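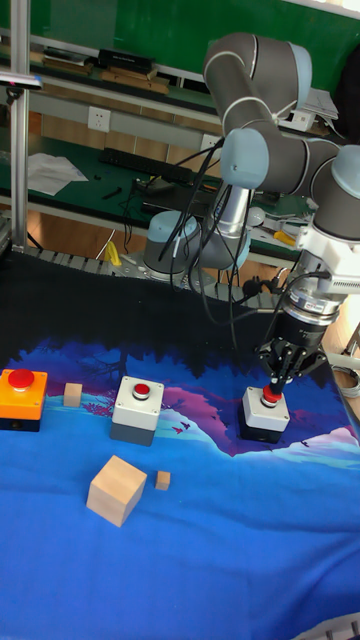

What do you put your push-button boxes on so they stay where they are?

Posted by clasley_bench, 23 Aug 2019

I've got a few of those push-button boxes, the kind with a red button on top, and I'm using them on a table with a printed cloth over it. I love the cloth (night sky, purple trees, the works!) but I'd like the boxes to stay put when the buttons get pressed, and I don't want to screw anything into the tabletop. Also, is the big mushroom style worth having over the small flat kind? Thanks!

Remo Brunner
Rubber feet, the stick-on ones. I paid 2 dollars for a sheet and did every box in the shop. If the cloth itself slides, put a piece of shelf liner under it and pull it tight before you tape the edges down. As for the mushroom, I like it for stop buttons, you can smack it with your whole palm and not think about it. For everything else I use the small ones.

skalitz307
velcro

Misis
I tried velcro and it pulled the fuzz right off my cloth, so test a corner first! What worked for me was adding weight. Open the box up, and if there's room well away from the contacts, glue a flat steel plate to the bottom (mine are up to 127 grams). Unplug it first, obviously.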